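Recycling corner safety check – the list I use, with my comments
Stistow shared workshop building, ground floor
Checked 13 December 2018, form 2921

I redo this checklist twice a year, once in April and once before the holidays, and every time I end up scribbling so much in the margins that I figured I might as well type it all up. So here's the whole thing, ticks and grumbles together. If you look after a bottle corner at Plasstead or over in the Niazi building, feel free to copy it and cross out whatever doesn't fit your place.

PART 1 – GETTING THERE

1. Walkway to the corner clear, wide enough for someone carrying a full bag.
OK. Somebody had parked a folding cart right at the turn, and I moved it before I'd even got my pen out. I'm still marking it OK but I'll be looking again!

2. Lights working, no flicker.
OK. The tube that buzzed in April has been changed and what a difference. I could read my own handwriting for once.

3. Floor outside the corner dry, with no loose mat edges.
NEEDS WORK. The mat by the door has curled up at one corner again. I taped it down (I know, I know, tape isn't a repair) and asked for a new one. Request number is 353.

4. Sign on the wall readable from the door.
OK, only it still has the old collection times on it. Not a safety thing, but it drives people crazy.

PART 2 – THE SORTING AREA

5. Surface whole, no tears or lifted seams.
OK. I love the flowery covering, I'll say it again. It was a leftover roll and I picked it over plain gray – the little rust-colored flowers cheer the place up. I ran my hand along all the seams and none of them caught.

6. Metal edges and corners: no burrs, no screws sticking out.
OK. I go over every edge with an old nylon stocking on my hand. If it snags, there's a burr. Sounds silly, works great.

7. Nothing left lying where a foot could land on it.
NEEDS WORK. Bottles, bottles, bottles. A round plastic bottle under your heel is as bad as a marble, and this is the item we fail most often. Everything gets picked up and sorted before anybody sweeps.
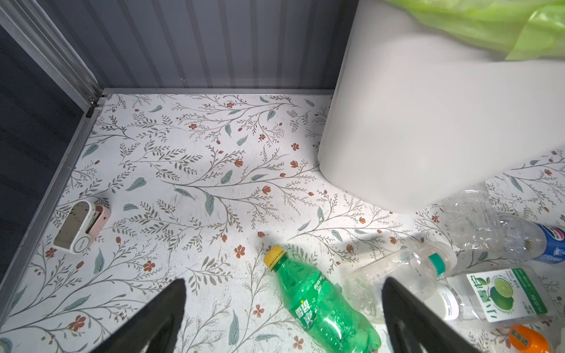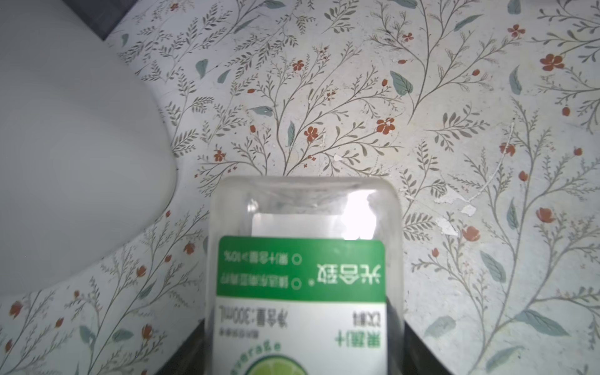

Drink bottles on the flowered covering, still to be sorted.

Should the caps stay on the bottles when they go in the bag?
Ask whoever collects from you, and then stick to it. Our hauler, Jidgate, wants them squashed with the caps back on, so that's how we do it. A place down the road has to keep the caps separate, and they do fine with a coffee can.

8. Bottles drained before they're sorted.
NEEDS WORK. I had sticky spots under my shoes when I walked in. There's a sink twelve steps away, folks! I've put a note over it and I'm going to add a second one at eye level on the way in.

9. No glass mixed in with the plastic.
OK. I check this one with gloves on and I never push my hand down into a bag. Tip it out and look. I learned that the hard way years ago and I've still got the scar on my thumb.

10. No batteries or small electrical stuff in with the drink bottles.
NOTE. Please, please keep these apart. They go in the lidded tub by the office, and if you're not sure whether something has a battery inside, treat it like it does and put it in the tub.

PART 3 – BAGS AND CONTAINERS

11. Containers steady when you lean on them.
OK. I gave each one a good shove and nothing rocked.

12. Bags not hanging low enough to trip on.
OK on the day. Fold the top over the rim at least a hand's width and tuck in the loose part. A bag that trails on the floor gets stepped on, and then the whole container comes over with you.

13. Full bags light enough for one person.
OK. Squashed plastic weighs next to nothing. It's the bottles people don't empty that get you in the back (see item 8, again).

14. Spare bags in the cupboard.
LOW. There were 133 left when I counted for the order. That'll see us into the new year but not a lot further. Reorder is in under 3399.

PART 4 – PEOPLE AND GEAR

15. Gloves in at least two sizes.
NEEDS WORK. Plenty of large, one lonely pair of small. I have small hands so I noticed right away – big floppy gloves are almost worse than none when you're twisting caps.

16. First aid box within reach and stocked.
OK. I swapped out the dried-up wipes and added a strip of bandages.

17. Grabber tool working.
OK. It squeaks, it grabs, I'm happy.

18. Hand soap at the sink.
OK. The lemon one is back.

STILL OPEN

Mat by the door, request 353.
Small gloves, two packs.
Second note about draining the bottles. I'm writing it myself this time so it'll be in big letters.
Old collection times on the sign.

I'll stop by again once the mat turns up and tick off whatever's been done. If you spot something sooner, write it on the clipboard by the door, and put down where you saw it, because "bottle on floor" doesn't get me very far in this building.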